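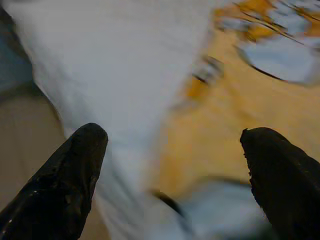 Troltlow Bedding and Linen Project
Progress report to the Rowbotham fund, January
Prepared by Liam Bellamy

Summary

The grant pays for us to fit out children's beds at the Drimton house and to write up a bed-making routine that evening staff can follow. Deliveries are mostly in. The routine exists on paper. I am less sure than I was in the fall that the second part is worth what we said it was worth, and I would like to put that on record before the next payment is discussed.

What has been delivered

Of the 30 bedding sets ordered through Imix, all have arrived and been signed for. Each set is a fitted sheet, a blanket and one pillow. Four sets came with the wrong size of fitted sheet and went back. The replacements are promised, with no date attached to the promise. I have asked twice.

We have spent 70 percent of the bedding line. The remainder covers spare sheets and laundry. We had set aside $800 for laundry through the end of the grant, and I doubt it will stretch, because the original estimate assumed one change of sheets a week. Anybody who has worked a night shift with small children could have corrected that figure.

The beds

We kept the quilted mattresses and gray bases. Trevor Tunstall argued for replacing the mattresses at the same time, and I argued against it on cost. He may turn out to be right in a couple of years. For now the quilted tops are soft and the rounded edges take a fitted sheet without a fight, provided the sheet is the right size.

The yellow cartoon blankets were the subject of more email than anything else in the budget. My view was that plain ones would be easier to replace. The staff wanted the cartoon print on its mustard background, and they got it. I have no evidence yet that a child sleeps better under one. What I can report is that they are bulky, and that a blanket left half on the bed ends up spilling over the side while the sheet is being dealt with.
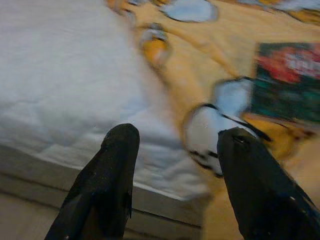 The bed-making routine

The written version is one page. Strip the bed, check the mattress top, put on the sheet, square up the blanket, add the pillow last. Staff who already made beds well still make them well. Staff who rushed still rush, and now have a page on the wall to rush past. Our application said the routine would produce "consistent results across shifts." We never said how we would measure consistency, and we haven't started.

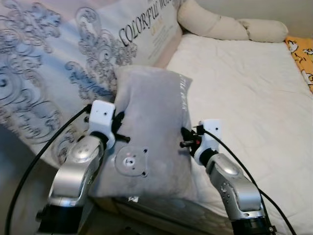

Pillows are the one item I would order again without a meeting. The gray plush holds up better than the smooth cotton kind we used before, at least so far. The small bear face sits low on one side of the front, near the left corner, so there is a right way up, and staff do seem to notice when it is wrong. The clear plastic on the edge has to come off before a pillow goes into use. Please treat that as a rule and not a suggestion.

Requests

I am asking Rowbotham for two things: permission to move unspent training money into laundry, and an agreement to drop the phrase about consistent results from the final report unless somebody proposes a way to check it. Trevor disagrees with the second request and will send his own note.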